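Packing and Storage, Unit 2: Bins, Totes and Loose Parts
Handout and lecture notes
Instructor: Naa Boateng
Notes typed up by Cristian Alvarado, corrections to him please

Read before the practical. Bring a pencil, tape measure, closed shoes.

Left over from last time

Shelf labels. Go at eye level or on the front lip, never on the back wall of the shelf. Emmanuel asked about labels on the bin vs. on the shelf. Both, if the bin ever leaves the shelf. If it lives there permanently, shelf only is ok.

Homework from Unit 1 was mostly fine. Several people drew the shelf from the front only. Need a top view too, or you can't tell how deep anything sits.

1. What a bin is for

Holding things in one place so you can move them all at once, or find them all at once. Two different jobs. A moving bin wants handles, a flat rim, something that stacks. A finding bin wants to be open and shallow, with good light.

Most bins get asked to do both. Then people dig.

Terms for this unit:
Footprint - the area the bin covers on the table or shelf. Measure at the rim, that's the widest part.
Floor - inside bottom. Smaller than the footprint if the sides slope.
Draft - the slope of the sides. More draft = nests better when empty, holds less when full.
Fill line - where you stop. Not the rim!

2. Sloped sides vs. straight sides

Straight sides: more room inside, boxes sit flush to the wall, good for packing tight. Bad for getting the last item out of a corner, your fingers have no room. Don't nest when empty so you store a lot of air.

Sloped sides: lose space at the bottom. Rectangular things never sit flush, there's always a wedge of gap along the wall. But you can get a hand in from the side, and small stuff slides back toward the middle.

Maksym's point from class, worth keeping: if you measure a sloped bin at the rim and then plan your rows from that number, the bottom row won't fit. Measure the floor. Write FLOOR next to the number so you don't mix them up.

Rallard catalog gives rim sizes only. Pitar gives both. When in doubt measure it yourself.

3. Loose fill, part fill, packed

Loose fill = things dropped in, any direction. Quick to fill, slow to count, wastes room.
Packed = rows, same direction, little or no gap. Slow to fill, quick to count.
Part fill = only a few items with bare floor between them. Gets forgotten in most textbooks but it's what you meet all day, because every bin is a part fill at some point on its way to empty.

Things to look at in a part fill: which way does each piece lie, how far from the wall, is there room for fingers on both long sides.

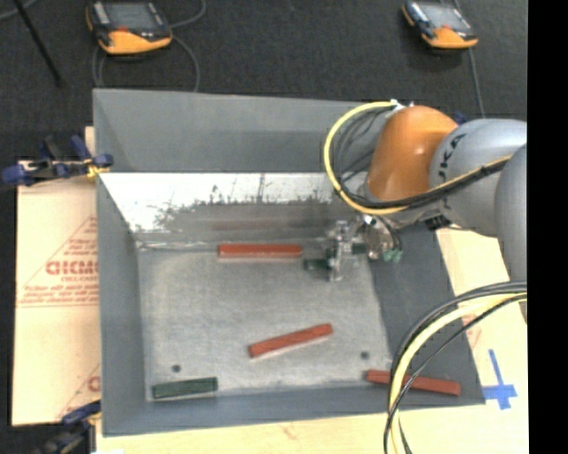 Fig. 1. Part fill. Red blocks in a gray sloped-side bin, not lined up with each other.

Look at the angles in Fig. 1. One block is nearly level and close to the rear edge of the floor, another lies on a diagonal in the lower middle. Neither is hard to reach on its own. But if you wanted to add a full row you'd have to straighten these first, and that is handling time you didn't plan for.

Also note the scuffs on the bin floor. Scuffs are fine. Cracks are not, split corners are not. Learn the difference, it's on the check sheet.

Color: red on gray is easy. Gray parts in a gray bin is where people miss the last one. Put a light liner in, or use a different bin. Nhàn keeps a sheet of white card under her small fittings and it works well, cheap too.

4. Picking order

Not much theory here, mostly habit.

Take what's on top before what's underneath. Sounds silly, people don't do it, they see the one they want and pull.
Take from the open middle before the walls.
Piece tight to a wall: slide it out first, then lift. Don't pry with the edge of another piece.
Long pieces, grip at the middle of the long sides. Grip at an end and the other end drops.
If a piece is on a diagonal turn your wrist, don't turn the piece. Turning it drags it over its neighbors.

Putting back is the same list upside down. Walls first, middle last.

5. Table and bin

Bin goes flat on the table, all of it. No overhang. Long side toward you for most work, short side if you've got two bins going next to each other. Rim should come no higher than your elbow, otherwise you end up reaching over and down and your shoulder will tell you by lunch.

Wood tabletop: bin slides when it's light. Rubber mat helps. The Skikon mats in the cupboard are cut to size allready, please don't trim them.

6. Worked sum (do this one again at home)

An order of 3000 blocks. Question is never "how many fit in a bin," it's "how many fit below the fill line, in rows, on the real floor size."

Step one, floor length divided by block length, drop the fraction.
Step two, floor width divided by block width, drop the fraction.
Multiply. That's one layer.
Then layers up to the fill line. With sloped sides the upper layers might take an extra row, but leave it out, use the bottom layer count for all of them. Easier to check.
Divide the order by your bin count, round UP.

Most common mistake last year was rounding at the end of each layer and again at the end. Drop fractions in steps one and two only.

For the practical

Work in pairs. Each pair gets 2 bins, one sloped, one straight, and a bag of blocks. Fill both loose, then both packed. Sketch top view each time. Mark fill line with tape (peel it off after, it leaves gum).

Check sheet due Sep 3, 2026, paper copy, to Naa's tray. Late ones go to Cristian.

Reading: the Thân booklet, section on open containers, skip the part on pallets, we get to those in Unit 3.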